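Sallevico Robotics Boards > End Effectors > Five-finger hand vs. two-jaw on light, thin-walled objects

dmjacquet
Posted October 4, 2018
We have a Samura five-finger hand and a Hurno two-jaw gripper that share one wrist flange, and I have to recommend one for tabletop work with light plastic items. Same arm, same controller, same head camera. Results so far, 50 trials per gripper on each task:

Pick up a small lidded bin by the body: Hurno 47, Samura 38
Open the lid with a push on the front: Hurno 12, Samura 41
Set the bin back down upright: Hurno 46, Samura 44

The Samura weighs 364 g more than the Hurno with its adapter plate. Payload in the controller was updated for each. Has anyone run something similar and seen the pick numbers for the hand come up with tuning?

kpryor
What closing speed on the hand? The default profile is too fast for anything that slides. The first finger to touch pushes the object away before the thumb arrives. I drop it to 20 percent for the last part of the close and leave the approach alone.

dmjacquet
Default profile. All fingers and thumb start together.

kpryor
Start there. Delay the fingers and let the thumb get into position first. On our setup that recovered most of the failed picks. Log the motor current too, if you aren't doing it already. You can see first contact clearly at low speed and not at all at high speed.

corentin_m
I don't think the comparison is fair as set up. The lid task is a poke. A two-jaw with the jaws closed and a rubber tip on one of them will do it as well as a finger. You are comparing a hand with a tool it was designed to replace, on the task the other tool was never fitted out for. Put a 191 cent tip on the Hurno and run it again.

dmjacquet
The Hurno was run with jaws closed and stock pads. Most of the misses were lateral. The closed jaws are wide compared with the target, and they block the camera's view of it during the last stretch of the approach. A narrower tip would help with the first problem. I'm less sure about the second.

corentin_m
The occlusion is a camera placement problem. Move the camera.

bvidal
Moving the camera isn't free. If it's on the head, everything calibrated to it has to be redone, and the rest of the workspace coverage changes. I'd sooner change the approach angle. Come in from the side with the palm down, stop short, re-detect, then commit. We do this with a Le Goff arm and it works with either type of gripper.

Dorian, can you post a view from the head camera with the hand near its start pose? It would help to know how much of the table it covers.

dmjacquet
Start pose for the Samura, fingers extended, bin near the middle of the table.

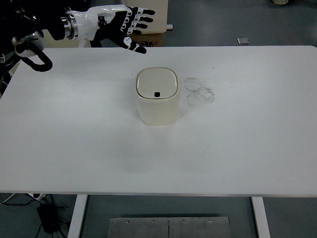
Head camera view, Samura hand open and palm down over the far edge of the table.

bvidal
Thanks. The hand is well clear of the bin there, so detection at the start pose shouldn't be the trouble. I would save a second still at the stop point and compare the two.

Two other things. White table and cream bin is low contrast. If you segment by color, expect the outline to wander. Also check the slack in that looped cable by the arm over the full reach. If it loads up near the end of travel, it can look like contact in the wrist force reading.

dmjacquet
Segmentation is on depth, with color only used for the dark opening on the lid. The cable I have not checked. Will do.

kpryor
Depth on smooth white plastic can be noisy as well. Worth looking at the raw cloud before blaming the hand.

cchauvin
Late vote for the two-jaw. We kept a five-finger hand in service for one season and the finger tendons needed retensioning far more often than the data sheet suggested. Pick rate was fine in week one and drifted down after that. If you report one number per gripper, also report how many cycles the hand had on it.

corentin_m
Agree with that. I still want to see the tip test.

dmjacquet
Reran the picks on the Samura with thumb first and slow close: 45 out of 50, up from 38. The cable was pulling slightly at full reach, so I rerouted it before the rerun, which means I changed two things at once. I'll repeat with the old closing profile and the new routing to separate them. Tip for the Hurno is on the printer.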